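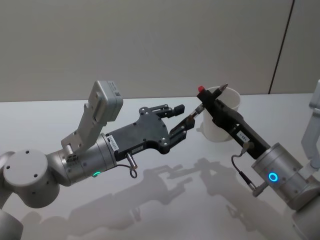
Flamwood Household Studies Group -- Tableware and Small Kitchen Things

August 2024

The woman who looks after the cups at Flamwood does not like to be called a collector. "A collector wants to have them," she says. "I want to know which ones people reach for." She has done this work for eight years, first alone at home and then with our group, and she agreed to talk to us during her lunch break, if we did not print her name.

She began with the plain white cup, because most of her work begins there. "When somebody moves into their first flat, they buy a white cup. Later they get the ones with flowers, the ones from holidays, the one with a joke on it. But the white one stays in the cupboard, and when a guest comes it is the white one that goes on the table."

Her list has 1,257 entries now. Each entry is one cup in one household, with a few lines on where it is kept and who drinks from it. She showed us the page for a house near the old Paracha works, where a family of four keeps 79 cups on open shelves. We asked how many of them are used. She laughed. "Five, maybe. The rest are for looking at. The grandmother dusts them on Saturdays and does not let anybody help."

We wanted to know about the tables too. She prefers a white tabletop for her work, although it shows every drop of tea. "On a dark table a white cup looks very important, like in a shop. On a white table it is only a cup. You see the shape of it and you think about the drinking." She wipes the top with a damp cloth and a little vinegar, and she does not put coasters.

The longest part of our talk was about handles. She believes that a handle should take two fingers without the knuckles touching the side, and she is strict about it. The Jada series, which the group tried last winter, failed this test for most adults. "It is a pretty cup -- I say this always. But you hold it like something you have stolen." The Hustodero series did better. It has a wider loop and a thicker rim, and many older people in the study asked if they could keep theirs. The group said yes.

Some members would like to put more weight on colour in the next round. She is against it, and she said so at the last meeting, where the talk went on for 2 hours. "Colour people can tell you on the telephone. How they put the cup down, this they don't know themselves. You have to sit in their kitchen."

Before going back to work she rinsed her own cup and put it upside down on the rack. It was brown, with a chip on the foot. We asked if it is in the list.

"It is number one," she said. "The chip came later."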